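Visit report: humanoid lab day at Trostside
Last updated 11/28/23

Search this site Enter keywords Go

Trostside opened its robotics lab to outside visitors again this fall, after a first round in April that I missed. I write software for warehouse equipment and wanted to see how they test grasping on a full humanoid, a subject I had only read about in their report on the Brevier method. There were 8 of us in the group. The visit took most of a morning.

We started in a meeting room with a talk on the method. Brevier is a way of training a robot to pick things up from a small number of demonstrations. An operator guides the robot through a task, and the recording is broken into short segments: approach, close, lift, place. The policy learns each segment separately, and a second, smaller model decides when to move from one to the next. The earlier version learned the whole task as a single piece. According to the lab, the weak point was the moment just before contact. The hand would arrive in nearly the right spot and close too early, and a tall, light object like a drink bottle would get pushed over before the fingers were around it.

The training set for the bottle task is 301 demonstrations, all recorded in the same building. That is a small number for this kind of work. The lab was open about the cost of keeping it small, and I will get to that.

After the talk we walked down to the test room. It is set up like part of an apartment, with a herringbone floor, a refrigerator and a long white desk. The task that day was a bottle of tea on the desk.

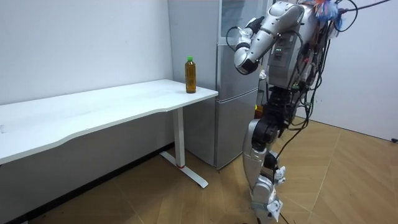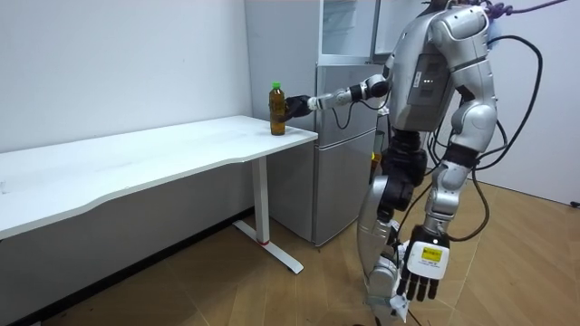
Trials are started from a laptop outside the room and each one is logged automatically. The log keeps joint positions, motor currents and the time at which the smaller model switches segments. The staff spend more time on that last item than on anything else. When a trial fails, they look first at whether the switch to closing came early or late, and they label the failure that way before anyone looks at the hand itself. I found this a useful habit and plan to copy it at work.

The evaluation so far covers 1386 trials. The lab compared the segmented policy with the older one using the same demonstrations and the same start positions. Most of the improvement came in the approach and the close. Lifting was already reliable and changed very little. Placing got slightly worse, and they do not have an explanation yet. One idea is that the place segment is short and gets less training data than the others. They have tried weighting it more heavily, with mixed results.

The lab is working with a company called Sununex on the control software. The layer that turns the policy's output into joint commands is called Ra. It limits how quickly the arm can change direction, and it can hold a posture if the policy sends nothing for a moment. Someone in our group asked how much of the improvement was due to Ra and how much to the method. The answer was that both policies were run through the same version of Ra, so the comparison should be fair, but that neither has been tested without it.

The limits are clear enough. A desk of a different height lowers the success rate, and so does strong light from one side. Clutter is a bigger problem. With several objects near the target, the switch to closing often comes at the wrong time. The lab wants to add demonstrations with clutter next, though each one takes about 5 minutes of operator time including the reset, and operators are in short supply.

We finished with questions back in the meeting room. I asked if the segment labels were made by hand. They were for the first batch, and the rest were labeled by a script and then checked. The script uses hand speed and finger current, and it has trouble when an operator hesitates. Handouts with the trial tables were at the front desk on the way out. Parking is behind the building, and the entrance is on the side facing the loading area.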